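Giving up the second monitor

I have worked from home since I left Olard, and for most of that time I had two screens on my desk. In December one of them started flickering and I put off replacing it. I am writing this at the end of the third month without it, and I don't think I'll buy another.

The old screen was a Ridley, bought second-hand, and it had a stand that took up far too much room. I mostly used it for email and for a chat window that I kept open all day. When it went, I had to put those things behind whatever I was working on, and I checked them a lot less. At first I missed messages. After a fortnight people had learned to ring me if something was urgent, and very little was.

I now look at email at 10 in the morning and again after lunch. If I am writing a report for the Figueroa job I close it altogether. The reports are long — the last one came to 2,549 words before the tables — and I used to take two full days over them. The last one took a day and a bit.

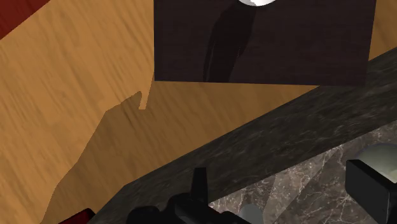

3 min read

Some things are worse. Comparing two spreadsheets is a nuisance, and I have gone back to printing one of them out. Video calls where I need to take notes are awkward too, so I use a paper pad for those and type up anything that matters on Friday. I have lost one page of notes so far, from a call with Skuko, and had to ask them to send me the dates again.

I also thought I would get used to switching between windows with the keyboard, and I haven't really. I still reach for the mouse and drag things to the left, where the other screen used to be.

If your work is mainly checking one thing against another, keep both screens. Mine is mainly writing, and one is enough. I have taken the old monitor to the tip along with its cables, apart from the power lead, which fits the printer.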